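Ticket 28: Two-handed lid policy drops the right-side grip
Project: Skurndale
Component: Hollenstein training pipeline
Status: Resolved

Reported
The policy reaches for the panel fine, then the right gripper lets go early while the left one keeps pulling. Same failure in 11 of 12 rollouts. The training loss looks lovely, which made this one fun to chase.

Tried first
Retrained with a longer action horizon. No change.
Swapped the Serka image encoder for the old one. Slightly worse!
Replayed raw demonstrations and plotted both gripper widths on one time axis. Bingo: the right width trace runs 4 camera ticks ahead of the left.

Cause
Each handheld gripper stamps its width readings with its own clock, and the merge script trusted both. The policy was faithfully learning to open the right hand too soon.

Fix
Marker-cube poses and widths now get resampled onto the head camera's clock before merging. We squeeze both grippers shut together at the start of every recording and line up the traces on that squeeze. Same demos, same network, new timestamps, and the early release is gone in all 12 rollouts. I'm really excited about this, as the old Fukatari recordings can be repaired the same way (they all start with a squeeze).

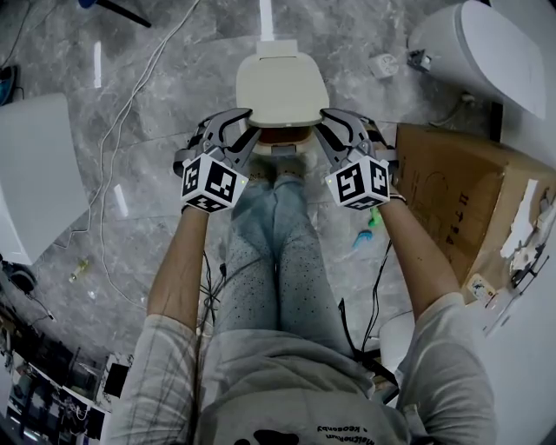 Do we need to record new demonstrations after changing the time alignment?
Old ones are fine as long as the opening squeeze shows up in both width traces. Rerun the merge on the raw files, then retrain from scratch so no weights carry over from the shifted data.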